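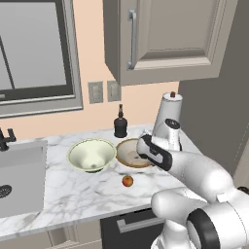 Home Kitchen Reviews Storage Letters About

The Trundport nesting bowls, after a year of being nested

3rd August
By Ida Schmieder

I bought the Trundport set in a bad week last July, when I had dropped the good salad bowl and was in the mood to believe a web page. The web page said these were the last bowls I would ever need. I have now had them a year, and I can report that I need at least two more.

The set is six bowls in stoneware, each a little smaller than the next, sold by Trundport for $106 with shipping. There is a cheaper set of four, but it skips the sizes in the middle, and the sizes in the middle are where cooking happens. Anyone can find something enormous to hold chips. What you want at six in the evening is a bowl for one beaten egg and another for the flour the egg is going to meet.

First, the glaze. It is a good glaze. Beets don't stain it, turmeric takes two washes, and the one scratch I have is my own fault (immersion blender, impatience). The two smallest bowls came out of the box with a slightly pebbly patch on the outside, which the leaflet calls "the hand of the maker." The hand of the maker will take the skin off a knuckle if you dry up in a hurry. A minute with fine sandpaper fixed it, and I did not write to tell them.

The weight is where people will disagree. The big one is heavy. Empty, it feels like a bowl with something in it, and full of bread dough it feels like a piece of municipal equipment. I like this. It stays put when I stir, and I no longer fold a damp towel underneath. My friend Phúc Phí, who has wrists like a pianist and keeps his bowls on a shelf above his head, borrowed it for a weekend and brought it back early. He uses the Odemia set, in enameled steel, and has done for so long that the rims have gone black in spots. He says they ring when you hit them. They do. I have been in his kitchen while he whisks cream, and it's like living under a church.

Now the nesting. Nesting is the whole pitch, so I'll be fussy about it. The bowls go inside each other with a nice low clunk and make a stack that fits a normal cupboard. What the stack will not do is give you the third bowl. To get the third bowl you take out everything smaller, set those down somewhere, lift out the third bowl, and put the rest back. I did this faithfully until the middle of September. Since then the two bowls I use most have lived out on the counter, and the other four are nested in the cupboard where they look very well together and are seldom disturbed.

I suspect this is how every nesting set ends up. My mother had one with flowers on it and the largest was for apples, permanently. If you are short on cupboard space, and you are buying these to get things off the counter, have a think about which two you'll be leaving there, and buy those. Trundport does sell them singly. The page is hard to find, and I'd guess that is on purpose.

Spouts: there is one, on the second largest, and it dribbles. It pours pancake batter acceptably. Anything thinner runs back down the outside and pools around the foot. The Yokoyama batter bowl, which I reviewed in the spring and was rude about, pours like a dream, and I owe it a small apology. It is still ugly.

The lids are extra. They're silicone, $6 each, and they fit the way a shower cap fits. I bought three and can find one.

Oven and dishwasher: yes to both. I've baked a cobbler in the medium size and it came out fine, if a bit pale on the bottom, and the bowl stayed hot enough to be a hazard well into the coffee. In the dishwasher the big one takes up the whole lower rack and blocks the arm unless you tilt it just so. I wash it by hand and complain.

A word on the Flundari bowls, as several of you wrote in to ask. They're bamboo something, they weigh nothing, and they come in lovely colors. Mine smelled of onion after a month and went to the garage to hold screws. As a screw bowl I'd give it full marks.

So, do I recommend the Trundport? If you bake bread, yes, or at least the big one. If you mostly make salad for two, get a couple of singles and spend the difference on vinegar. If you're replacing a bowl you loved and dropped, wait a week before you look at any web pages.

Chips so far: one, on the rim of the smallest, from the faucet. Replacement bowls are available, though the smallest is out of stock until the fall.

Previous review: Yokoyama batter bowl Next review: Three dish racks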